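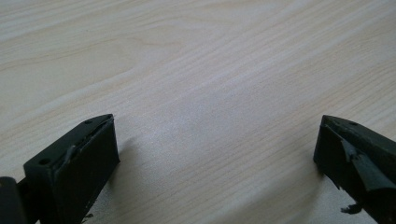 Living › Small Homes › Features

Last updated: February

When my aunt Azucena Cortés moved from a flat of five rooms to a flat of two, the first thing she gave away was the big dining table. It had been in the family for 38 years and everybody had an opinion about it. She listened to all of us and then she bought a small one from Naretti, the cheapest in the shop. I was against it. I grew up with dark furniture and I believed that a pale tabletop, with fine lines of grain that run across it in long curves, belongs in a dentist's waiting room. Now I have eaten at hers so many times that I have changed my mind, and I started to ask other people how they eat when there is no dining room any more.

In my country the meal is long. You sit down at 2 and at five you are still there, with the coffee and the oranges. For this you need chairs more than you need a table, and chairs are the real problem of a small flat. My aunt has four. Two of them live in the bedroom with clothes on them. When my cousins come with the children, the smallest ones eat on the bed with a tray, and they say it is the best place.

Þórarinn Snorradóttir rents a flat above the Lauritsen bakery and has solved it in another way. Only two guests are invited at one time, and the same soup is cooked again the next evening for the next two. "The second soup is better," I was told, "so I invite the people I like more on the second night." It was a joke, I think. The whole flat has 14 square metres less than my aunt's, and the window must be open when the oven is on.

Then there are the families who carry the party outside. In the Wimard houses, where I lived as a student, the neighbours shared a room on the ground floor which you could reserve for a birthday. The rent was 4 euros for the evening and you had to bring back the key before breakfast. I remember christenings there, and one wedding with 238 stuffed peppers, because the mother of the bride had counted them aloud while she made them. The room smelled of them for a week.

I asked my aunt if she misses the old table. She said she misses the drawer under it, where she kept the candles and the school photographs. The table itself went to a couple in Trilorel Street with three sons. They have sent her a card at Christmas, and they wrote that one leg is now shorter than the others. She was quite offended. In her time, she says, it stood straight.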